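3. Household storage and reuse

The second part of the survey dealt with what people do with plastic food containers once they are no longer new. Replies came from 713 households in Skestero and the villages near it. Most had kept at least one container for longer than they had planned to.

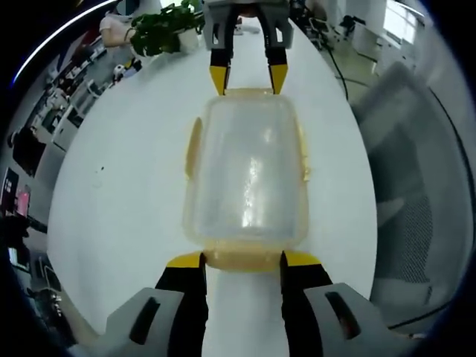
Austra Vaher
Plasevov Institute for Household Studies
Text revised 7/31/22

3.1 Reasons for keeping

The main reason given was that the container still closed. Looks mattered less. Of the households that answered the follow-up form, 256 said they would go on using a cloudy or yellowed box for dry food such as rice or flour, but would not offer it to guests. Several wrote that they had moved older boxes to the shed or the sewing drawer.

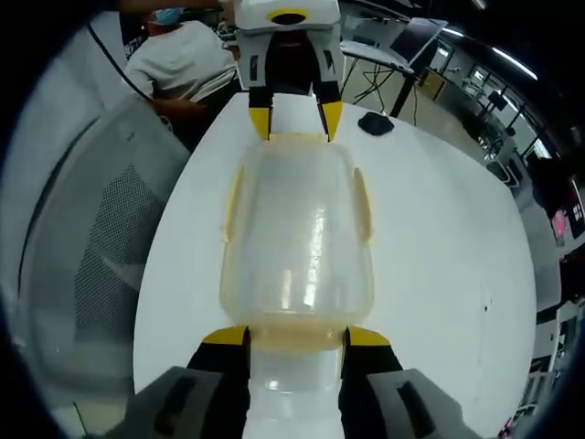

Figure 4. Translucent container with a yellowish tint, lying on its side on a white table.

3.2 Throwing away

Lost lids were named more often than cracks. This agrees with the earlier Zeltis study, in which lids and boxes were kept in separate cupboards and seldom matched up again. In our own home visits we asked people to show us where the lids were. In 21 homes they could not be found within 5 minutes, and the visit moved on to the next question.
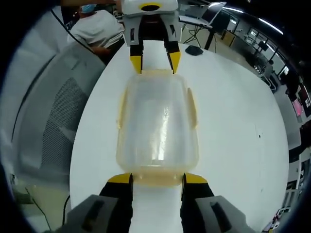 Smell was the other common complaint. Onion and smoked fish were mentioned by name. People who had stopped using a box for this reason had mostly tried baking soda first, and a few had left it open on a windowsill. We did not test either method.

3.3 Shared storage

Containers passed between homes were hard to follow. A box sent out with leftovers in September might come back after the winter, or a different one might come back in its place. Priedītis treats such exchanges as gifts. Our respondents spoke of them as loans, and some wrote their surname on the base in marker pen.
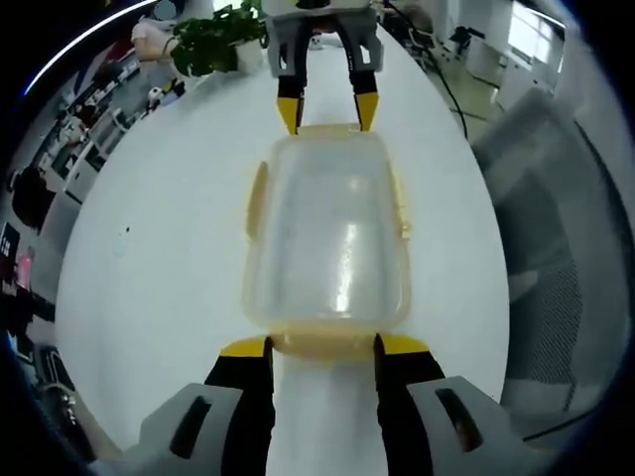 Figure 5. Food storage container with amber-tinted rim and side latch flap.

Names on the base were more common in larger families. The question of who washes the box before it is returned is taken up in section 4.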